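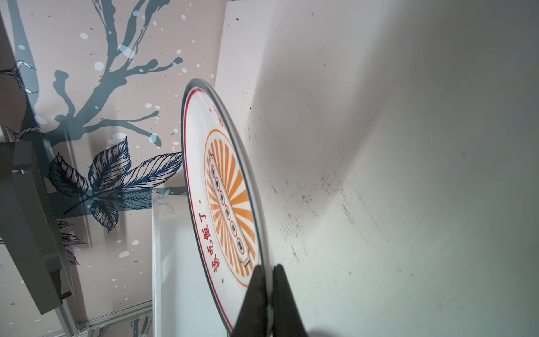 Assiette blanche au soleil orangé, bordée de bleu-vert et d'un filet rouge.

Les Soupes de Gramesard
Compte rendu de la réunion de février

2 commentaires
Dernière mise à jour : février

Début de la réunion à 18 h 30, petite salle de l'ancienne école. Le compte rendu précédent est adopté sans modification, sauf l'orthographe de « cerfeuil tubéreux » (corrigée en séance, avec nos excuses aux jardiniers).

1. Retour sur la dernière fête

Quelle journée ! Nous avons servi 773 bols, un record pour Gramesard, et la soupe de châtaignes a été épuisée avant midi et demi. Les recettes couvrent toutes les dépenses et laissent 429 euros en caisse. Les échos recueillis sur la place sont excellents, en particulier pour le coin des enfants et pour l'atelier d'épluchage en musique, que tout le monde veut revoir.

Points à améliorer : la file unique, qui bloquait l'entrée de la boulangerie, et le pain, coupé beaucoup trop tôt. Il est décidé d'ouvrir deux files, l'une côté fontaine, l'autre côté lavoir. Le pain sera tranché au fur et à mesure.

2. Choix des soupes

La discussion a été longue et franchement réjouissante. Sont retenues : la soupe de châtaignes (double quantité cette fois), le velouté de panais, la soupe à l'oseille et la soupe d'orties, sous réserve de la cueillette. Le bouillon au foin est remis à l'année prochaine. Plusieurs membres l'ont goûté et le défendent avec ardeur, mais la recette n'est pas encore au point pour de grandes marmites.

Nos amis de Vesdale proposent d'apporter leur soupe de pois cassés, cuite une nuit entière. Accord unanime et applaudissements ! Ils auront besoin d'une prise à proximité et d'un endroit abrité du vent. On leur réserve l'angle sous la halle.

Demande est faite d'avoir au moins deux soupes sans lait ni crème. Le panais passera donc au lait d'avoine, après essai. Les ingrédients seront écrits en gros sur les ardoises, céleri et moutarde compris.

3. Légumes et approvisionnement

La ferme Hailu confirme les poireaux, les panais et les carottes, au même tarif que la dernière fois. Elle offre les courges un peu cabossées, une magnifique nouvelle pour le stand des enfants. Les châtaignes seront commandées dès ce mois-ci, déjà épluchées : l'épluchage à la main de l'an passé a laissé de beaux souvenirs et beaucoup de pouces abîmés.

Reste à trouver : l'oseille. Toute personne qui en a dans son jardin est invitée à se signaler, même pour une petite botte. 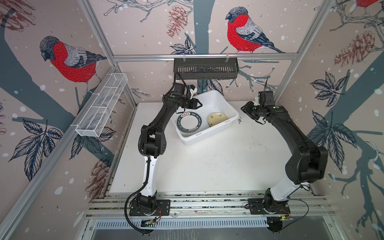
4. Concours de la meilleure soupe

Le concours est reconduit, avec plus d'enthousiasme que jamais. L'inscription se fera sur place jusqu'à 10 heures, avec une marmite de cinq litres minimum. Le vote du public est maintenu au haricot sec (un haricot par bol dégusté, à glisser dans le bocal de son choix). Une catégorie « soupe froide » est créée à l'essai.

Le dépouillement se tiendra devant le public, haricot par haricot, ce qui promet un joli suspense.

5. Musique et déplacements

La fanfare Indgate est disponible et ravie de revenir. Elle jouera à 11 heures puis à 15 heures, en déambulation, en évitant la ruelle du presbytère où le trombone passe mal. Le parking se fera au pré du bas, avec un fléchage à refaire entièrement.

6. Questions diverses

Le livret de recettes avance bien, il manque encore deux textes et la soupe à l'oignon est à raccourcir. Proposition d'imprimer 196 exemplaires : adoptée.

Les grandes louches prêtées à l'école sont à récupérer avant la prochaine réunion.

Fin de la réunion à 20 h 15, suivie d'une dégustation de panais au lait d'avoine. Essai validé, il faut simplement un peu plus de poivre.

196 partages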